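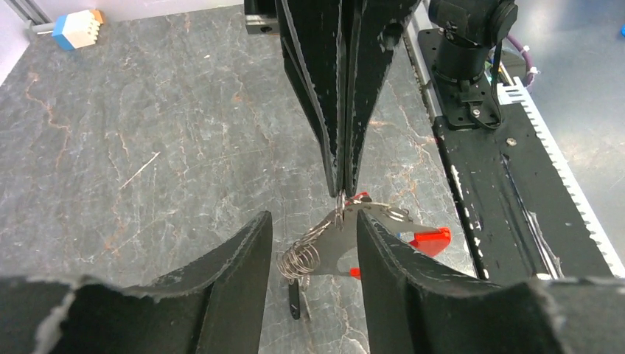
Wear and Visibility: How Dark Finishes Age on Shared Seating

Dark finishes are widely chosen for furniture in public buildings, on the understanding that they hide dirt and need little attention. The present project considered whether the same finishes also hide wear. Damage to a dark surface is often paler than the surface itself and may be noticed from some distance, as with the matte black gripper fingers, where the worn places are pale grey and the edges are chipped. The project asked how soon marks of this kind are noticed on seating, and whether users regard them as a fault.

Background

The seating studied is in the waiting hall of the Urulach ferry terminal, which was refitted by Boutros in the year before the project began. The hall contains two types of chair. The Zukari chair has a black painted frame, and the Zarkulov chair has a light grey frame of the same shape. Both types stand in the same rows and receive similar use. The hall serves 900 passengers on a normal working day in March, when the main observations were made.

Method

Each chair was inspected before the first morning sailing. Marks were recorded on a printed outline of the frame, with separate sheets for the arms, the front legs and the back rail. A mark was entered only if it could be seen from a standing position at a distance of one metre. Cleaning staff were asked to continue their usual routine. A short questionnaire was then offered to passengers in the hall, and 95 completed forms were returned.

Results

The arms of both chairs showed the most marks. On the black chairs these lay mainly along the outer edge, where bags are lifted over the arm. On the grey chairs the damage was in similar places but was harder to see, and several scratches were found only by touch. Dust and shoe marks gave the opposite result, being plain on the grey legs and faint on the black ones.

Passengers were more likely to describe the black chairs as "worn" and the grey chairs as "dirty". Only 15 respondents said that either condition would affect their choice of seat.

Limitations

The hall has large windows on one side, and low sunlight made scratches easier to see in the nearest rows. The inspections were carried out by one person, and no second record was made for comparison.

Recommendations

It is recommended that the terminal keep touch-up paint for the black arms and arrange more frequent wiping of the grey legs. Any further study should include chairs with fabric-covered arms, two of which are already in use beside the ticket office.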